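Speaker notes, Wednesday evening, community hall in Girley
Talk: Walking the long way home

Good evening, everyone, and thank you to Angeliki Theodorakopoulos for the kind welcome (and for the tea, which I've already had two cups of). Wait for the chairs at the back to settle.

Start with the first May I walked to Narholm. I was carrying far too much, my boots were a size too small, and I had told my sister I'd be there by supper. It's 139 miles! She still brings it up at weddings.

Talk about pace. Most of us set off too fast on the first morning, when the legs feel wonderful, and we pay for it on day four. Ask who has done this. Raise my own hand first.

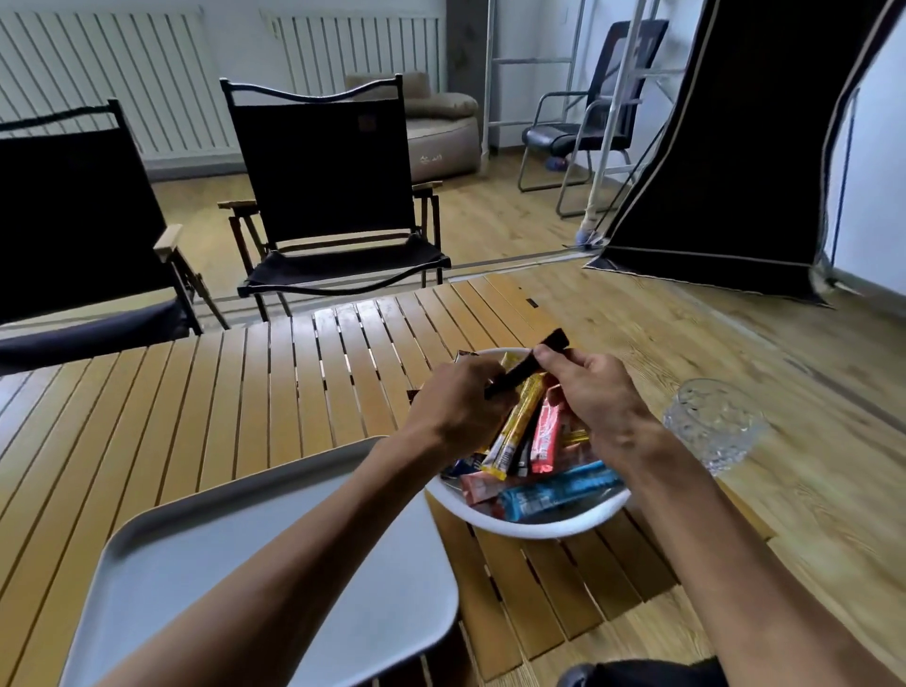

Slide 4: Snack time, and a bowl to choose from.

Eat before you're hungry, and do it sitting down if there's anywhere to sit. Gunvor Solberg taught me that on the climb out of Vistis, when I'd gone very quiet and she made me stop at a wall.

Pause for water here.

Then feet. Change socks at noon, even if you feel silly doing it. Tell the story of the farmer's dog and the left sock, but keep it short this time.

Finish with the last hill and the lights coming on in Narholm, then take questions until 9.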